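Andomside Handling Laboratory
Bench Safety Meeting
Minutes of the December meeting

Chair: Edeltraud Eichhorn, Laboratory Manager
In attendance: Bench Lead (Stukance program); Electrical Technician; Software Lead; two bench operators; Health and Safety Adviser; Minute-taker
Apologies: Purchasing Officer
The meeting opened at 9:30 am.

1. Minutes of the previous meeting

The minutes were accepted with one change. Item 6 should read "bench power" and not "building power". The Health and Safety Adviser asked that the corrected copy replace the old one in the shared folder before the end of the week.

2. Matters arising

2.1 The new stop button for the fixed arm in the east bay has been fitted and tested. Closed.

2.2 Signs for the bench area are still with the printer. The Bench Lead will follow up.

2.3 The first aid cabinet was found without cold packs when one was needed (see item 3). It has been restocked. The Health and Safety Adviser noted that the monthly check sheet had been signed regardless and will speak with the person concerned outside the meeting.

3. Fault report 2301: unexpected closing of a hand-held gripper

3.1 The Bench Lead spoke to the report, which had been sent out with the agenda. During a two-handed session on the Stukance bench, the left Minura gripper closed without any input from the operator and caught the tip of the operator's right index finger. The operator was moving an item from one gripper to the other and had reached across to straighten it. The power was switched off at the wall by the second operator. The finger was bruised and the skin was not broken. The operator rested for the remainder of the shift and has since returned to normal duties.

3.2 The operator, who was present, confirmed the account and added two points. The gripper gave a short click before it closed. It also did not open when the trigger was pressed, and stayed shut until the power was removed. The second point was missing from the written report and will be added.

3.3 The Chair thanked both operators for reporting the matter promptly and stated that the report would not be treated as a performance matter for either of them.

3.4 The Bench Lead reminded the meeting of how the work is done. The operator holds a gripper in each hand over the white board and picks up, turns and sets down household items. Utensils with long handles often have to be passed from one side to the other, and this is the point at which a bare hand is most likely to come near the fingers.
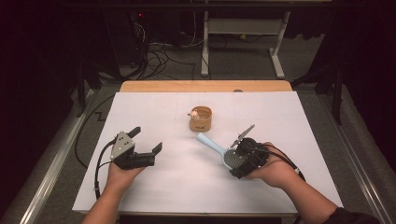
4. Cause of the fault

4.1 The Electrical Technician reported that the fault had been repeated in the workshop. When the cable is pulled sideways at the point where it leaves the back of the gripper, the plug can lose contact for a moment. The gripper then restarts. On restarting, it drives its fingers fully closed to find its zero position before it accepts any command from the trigger.

4.2 The plug on the left gripper was found to be worn. The plug on the right gripper was in fair condition but could be made to lose contact with a firmer pull. The Electrical Technician considered that wear had made the fault more likely and that a new plug alone would not prevent it.

4.3 The Software Lead confirmed that closing on start-up is the factory setting. The setting was known to the software group but had not been written into the bench instructions. The Software Lead accepted that it should have been.

4.4 A review of the session logs showed 17 restarts during operation since the grippers were brought into use. The earlier restarts had been recorded by the software as "connection events" and were not passed to anyone. In none of those cases was an injury reported. One operator said that a gripper had "gone dead for a second" on an earlier occasion and that it had been put down to the trigger.

4.5 There was discussion of cable routing. The cables hang free from the back of the grippers, and there is spare cable on the floor beside the table and near the equipment stand. The Health and Safety Adviser said that this was a trip hazard in its own right, whatever part it had played in the fault. The Bench Lead said that operators need the slack in order to turn their wrists fully and that cables tied down too tightly would bring more strain on the plugs. The Electrical Technician proposed a clip on the body of each gripper to take the pull, with 700 mm of free cable between the clip and a fixed point on the table. This was agreed for trial.

4.6 The Chair asked whether the fault could occur on the fixed arm. The Software Lead said that the arm uses a different gripper with a locking plug and holds its position on restart. This is to be confirmed by test and not taken from the manual.

5. Gripper fingers and pads

5.1 Both pairs of fingers were inspected as part of the fault review. The pads have scuffs and small scratches along their upper edges. The Electrical Technician did not think that this had any bearing on the fault. No cracks were found, and all the mounting screws were tight.

5.2 The Software Lead asked whether the views from the gripper cameras could be used to warn of a hand between the fingers. With the fingers open there is a clear view of the gap and of the table beyond it. The meeting discussed this at some length. The Health and Safety Adviser was firm that a camera warning may be added later as a help to the operator but may not be counted as a safeguard. The Chair agreed and asked that this be recorded. 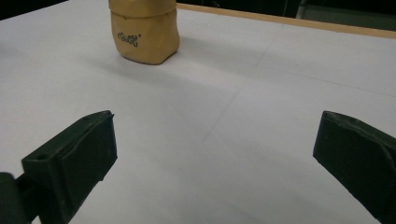
Gripper camera view: fingers apart, with an item standing towards the back of the white tabletop.

5.3 The Software Lead noted that the far side of the bench is poorly lit and that a warning trained on views like these might not perform well there. The Bench Lead said that better lighting had been asked for twice. The Chair will raise this with the building office. It was noted that the request should be made on its own merits and should not wait for the outcome of the fault review.

6. Temporary controls

6.1 The following controls are to apply on the Stukance bench until further notice.

Two-handed work may go ahead only with a second operator standing within reach of the power switch.

The start-up setting on both grippers is to be changed so that the fingers stay where they are after a restart. The zero position will be found only when the operator holds the trigger for three seconds.

Bare hands are not to be placed between the fingers while power is on. An item that needs straightening is to be set down on the board first.

Plugs are to be checked by hand at the start of each shift and the check written in the bench book.

Any restart, however short, is to be reported to the Bench Lead on the same day.

6.2 One operator asked whether gloves should be worn. The Health and Safety Adviser had looked into this and advised against it for now, as a loose glove tip could be drawn in by the fingers. Close-fitting gloves will be looked at separately.

6.3 The operators raised the layout of items on the table. When a long item such as a brush is placed well over to one side, the gripper on that side has to be turned outward to reach it, and the cable is twisted at the plug. The Bench Lead agreed that the layouts had been drawn up without this in mind. Twelve layouts are to be looked at again, beginning with those that place items at the left side of the table. 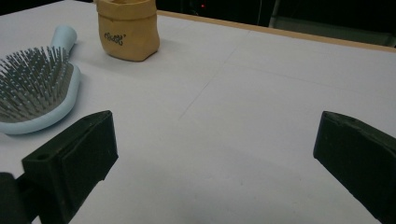

7. Contact with the supplier

7.1 The grippers were bought through Arnardóttir. The Chair wrote to them after the report was lodged and has received a short reply asking for serial numbers and a description of the fault. The Electrical Technician will send these together with the workshop results.

7.2 The meeting agreed to ask Arnardóttir three things: whether other customers have reported the same fault, whether a locking plug can be supplied, and whether the start-up setting can be changed at the factory. The Chair said that no further grippers of this type would be ordered until a reply had been received.

7.3 The worn plug is to be kept in a labelled bag in the workshop. It is not to be returned to the supplier without the Chair's approval.

8. Return to full use

8.1 The Bench Lead asked when single-operator work might begin again, as the need for a second person has slowed the Stukance program and the spring schedule is at risk. The Health and Safety Adviser was not willing to give a date. It was agreed that the matter would be reconsidered once the cable clips have been in use for 12 working shifts with no restart recorded on either gripper. A restart on either one will begin the period again.

8.2 The Bench Lead asked that it be recorded that the program sponsor will need to be told of the delay. The Chair will do so.

9. Other business

9.1 The bench instructions still refer to the old trigger layout. The Software Lead will correct this when the start-up change is written in.

9.2 An operator asked for a stool of a better height. The Bench Lead will arrange for one to be brought over from the east bay on loan.

10. Actions

Electrical Technician: replace the plugs on both grippers; make and fit the cable clips; send details to Arnardóttir; test the fixed arm for restart behaviour.

Software Lead: change the start-up setting; set the logs to send an alert on any restart; revise the bench instructions.

Bench Lead: add the missing point to report 2301; review the item layouts; brief all operators on the temporary controls before their next shift; follow up the signs.

Health and Safety Adviser: advise on close-fitting gloves; inspect the floor cables with the Electrical Technician and agree on covers or ties.

Chair: write to the building office on lighting; inform the program sponsor of the delay.

The meeting closed at 10:50 am. The next meeting will be held in January, on a date to be set by the Chair.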